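# In Defense of the Tablecloth

I have owned 3 tablecloths in my grown-up life, and I would like to say a word for the habit of using them on plain weekdays, under plain weekday things like a toaster oven and a plate.

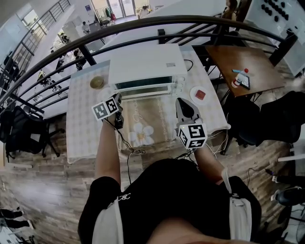 A reader in Hastgate wrote to me in January that a cloth under an oven is only one more thing to wash, and that she gave hers up years ago and hasn't missed the ironing. I take the point about the ironing (I gave that up too!). But a pale checkered cloth does something for a table that a bare top can't – it makes even a small bite to eat feel like you meant to sit down for it.

I'm fond of a second cloth as well, a smaller one with a big flower on it, laid right where the hands go. My grandmother did it that way in her kitchen in Cluveck, and she'd shake the little one out over the back step and leave the big one alone until it really needed the wash. Hers cost next to nothing and went through 10 years of toast, jam and elbows.

People save their good linens for company, and then company comes twice a year and everyone is afraid of the gravy. Put it out tonight, I say, and let the crumbs land on it. Mine has a tea stain near one corner that I've stopped scrubbing at.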